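I've been poking at the Wulavix kitchen pack for a couple of weeks now, and enough people have asked how I get a first run going that I figured I'd write it down. It's an add-on for the Wondell simulator -- you get a table, trays, play groceries and a robot arm, all rendered, so you can't break anything (I have tried!).

## 1. Load the table

Open the pack, pick "Two Trays" from the list and hit Reset. My old desktop took 30 seconds the first time and 3 after that.

## 2. Set the start pose

Drag the gripper until it's hovering near the closer blue tray, then save the pose. Try a couple of viewpoints while you're at it. Depth is really hard to judge from just one. 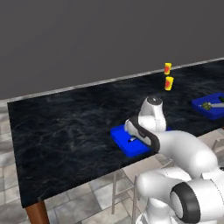 Both of these have the arm over by the closer tray, with the other one farther right: 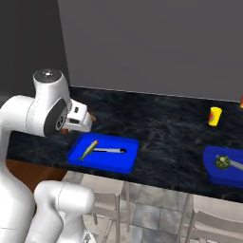 ## 3. Run a pick

Choose an item by name, leave the speed at 2 and press Go. I'd start with the broccoli, it's a nice chunky shape. The long-handled utensils are fussier, so I save those for later.

## 4. Save your seed

If you like a layout, write the seed down! Mine is 221, and Ingegerd Brekke uses it too so we can compare runs.

So is the pack worth buying? I'd say yes, if you already own Wondell. The menus are clunky and the manual skips the whole pose editor, but Reset is quick and I keep going back to it. The Pusholm pack is next on my list, probably in March.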